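Small parts storage: divided cardboard tray vs. plastic drawers

Forum index > Workshop and Storage > Organizers

9 replies

dnaylor
Posted in November

We keep boxed spares at a shared desk. Each item comes in its own little carton with a label on the face, and until now they lived in a Vunditz drawer cabinet, lying flat. Retrieval was slow because you had to lift three or four to read the one underneath. I have moved one product group to an open corrugated tray with dividers, cartons standing upright, labels forward. Looking for opinions on whether corrugated is good enough for daily use or whether I should go straight to plastic.

zulmira_a
Upright is correct. Flat stacking only makes sense if every carton in the stack is identical. What is the divider pitch compared to carton thickness?

dnaylor
Carton plus 3 mm. The tray is low, so the cartons can be gripped from above. Current state:

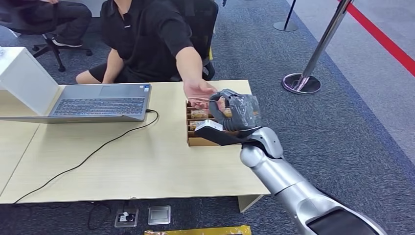

Divided tray on the desk, cartons on edge.

The dividers are slotted together, no glue. I can pull one and make a wider compartment if the carton size changes.

godinho77
Packed too tight for my taste. With cartons that close together you end up pinching two and putting one back, usually in the wrong compartment. I would leave one carton width empty per row so the others can tilt and you can read the label at an angle.

zulmira_a
Disagree. Give them room to tilt and they slump, and then the printed faces are no longer visible from the front. Tight rows stay square. If you are pulling two at a time, the problem is the carton finish. Glossy ones slide, uncoated ones drag on each other.

godinho77
Uncoated here and I still pull two. I went back to loose rows after a month.

meriem.k
On the material question – single wall corrugated is fine on a desk and bad on a shelf. The failure point is the front wall, where wrists and sleeves rub when you reach in from above. Mine went soft along the top edge first, and after that the dividers had nothing to lock into. I logged 1,439 picks on one tray before I replaced it. Clear packing tape folded over the front edge before first use would probably have doubled that, but I did not test it.

dnaylor
Useful number. Were you picking from one side only?

meriem.k
Two people, opposite sides of the desk. The far side wore less, as the person there was reaching across and came down more vertically. If you have people on both sides, put the labels toward whoever picks most and accept that the other one reads from the top flap. Rotating the tray every time is worse.

s_barros
I would skip all of this and buy the Dratura bins. They hold 53 cartons in the same footprint and the walls do not go soft.

zulmira_a
The Dratura dividers are molded in. One change of carton size and half the bin is dead space. For a fixed range, yes. For spares, no.

s_barros
Fair, ours has not changed size since we bought them. The Rebelo version has movable dividers but it is taller, and you lose the grip from above that the OP mentioned.

godinho77
The tall ones are miserable with short cartons. You end up tipping the whole bin.

dnaylor
Plan for now: keep the corrugated tray, tape the front edge, leave one gap in the fullest row and none in the others. I will compare double pulls between the two over a few weeks. If the front wall goes before then I will order one Rebelo and cut it down.

meriem.k
Cut it on a table saw with a fine blade if you can. Scoring and snapping leaves a lip that catches the labels.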